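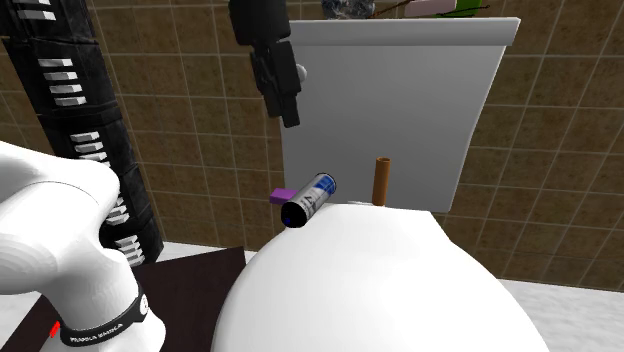 Simulated Clutter Deserves a Stricter Reading

The practice of training manipulation policies in randomly assembled simulated rooms is now well established. It is the position of this office that the practice is sound, and that the way its results are reported is not.

The case in favor is simple. A small cylinder lying at an angle against a purple block, with a toilet-like fixture close behind it, is a poor match for any real workplace. A policy that must reach for objects under such conditions cannot lean on a familiar tabletop. In the Jasura trials, conducted by Ornella Tedesco and Tullio Palumbo, policies trained on 2000 generated rooms lost less accuracy on unfamiliar backgrounds than those trained on 40 carefully built ones. We accept that finding.

Our concern is with the headline figure. A success rate of 90 percent was quoted widely after the trials. It was measured in rooms drawn from the same generator that produced the training set. When Annunziata Marino repeated the test on a physical arm at Omotora, using 19 household objects, the rate fell to around half. Both numbers appear in the report. The second appears in an appendix.

Laboratories should state the physical result first and the simulated result beside it, with the generator settings attached. Reviewers should return papers that do otherwise. We recognize that physical trials are slow and that smaller groups have limited access to hardware. Such groups may still publish, provided the title and abstract say plainly that no physical test was made.

Ginevra Villa
Office of Research Methods, Arkton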